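October 18, 2023
by Indira Menon

Up at six and out to the allotment before the rain. The leeks have rust again, though less than last year, and I pulled the worst of the outer leaves and took them home for the bin. Darcy Lavoie had left a note on my shed asking if I wanted his spare broad beans. I do. They can go in next month, along the fence where the peas were.

Caught the late morning bus to Gridham for the dentist. Nothing to be done, come back in February. It cost me 35 pounds to be told that, plus the bus. I had soup in the place by the bridge and read half a chapter of my library book, which I don't much like. The man in it has been on the same boat for three chapters.

Spent the afternoon on the seed drawers. I have been meaning to sort them for two winters. Everything comes out, anything past its date ges in a tin for sprouting tests, and the rest goes back by sowing month, not by name. By name never worked because I can't remember whether I filed chard under C or under beet.

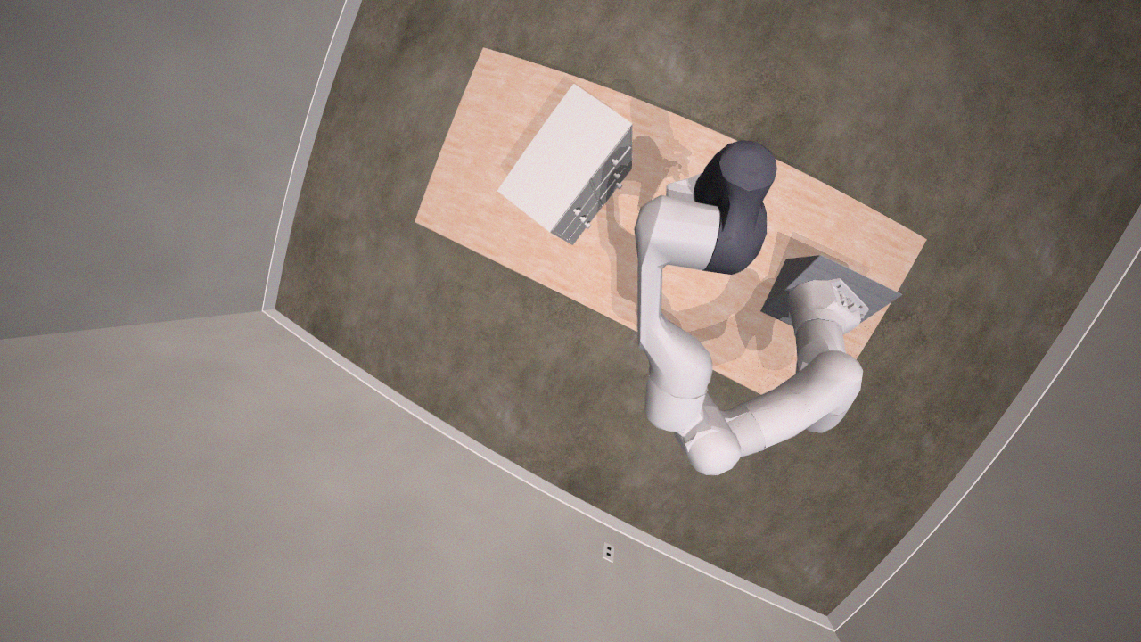 White cabinet, grey drawer front, wooden table.

I found a packet of Vundlow kale that Harish Krishnan gave me when we still had the plot by the railway. It is years out of date. I put ten seeds on damp kitchen paper on the windowsill and will look at them in a week. The onion seed I threw straight out. Onion seed doesn't keep and I have wasted too many trays finding that out.

There were also labels, string, a pair of gloves with one thumb gone and a letter from my sister that I thought I had answered. I will answer it tomorrow.

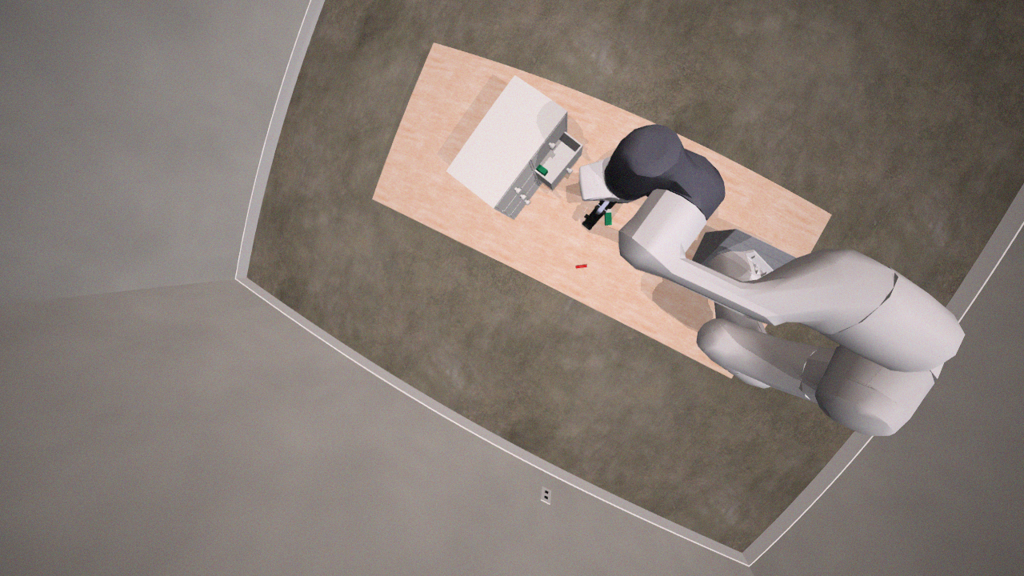
By four I had got as far as June and stopped for tea. The summer months are the hard ones because half the packets say April to July and could go anywhere. I have decided that they go in the first month on the packet and I will just have to look. More than 30 packets of lettuce, which is silly for one person. I'll take some to the seed swap.

Bindu rang at seven. Her boiler is mended and she has a cold. She wanted the recipe for the green tomato chutney, so I read it to her over the phone - 1000 grams of tomatoes, half that of onions, and less sugar than the book says. She is going to put sultanas in it. I wouldn't.

Rain started properly after supper. Water butt should be full by morning. Bed at ten with the man on the boat.

2 comments

Sigrún Vídalín
I file mine by month too, but I keep a separate drawer for flowers or they get forgotten. Did the kale come up?

Darcy Lavoie
Beans are in a paper bag behind your watering can. Take them all, I've got plenty.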